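Whiteboards and note-taking at Ellholm
Project report by Refilwe Cele and Wahyudi Tjoa

3. Method

We asked 89 first-year students how they take notes when a tutor works on a whiteboard. The survey ran for 14 days in May. We also sat in on seven tutorials and recorded how long each board was left up before it was wiped. 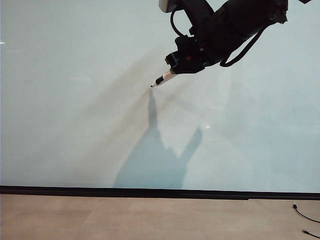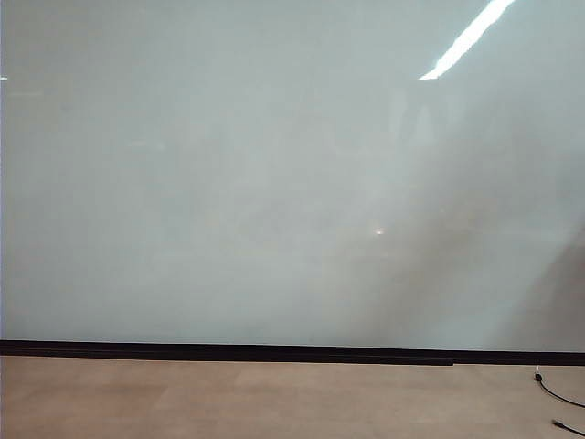 Figure 2. Large pale board surface, two views.

4. Results

Most students said they copy everything down first and try to understand it later. Glare was the most common complaint, mainly from people sitting near the windows. Small handwriting came second – green marker was named often. In three of the tutorials the board was wiped before the back row had finished writing.

5. Limits

All the tutorials were in maths or chemistry, so the results may not apply to humanities classes.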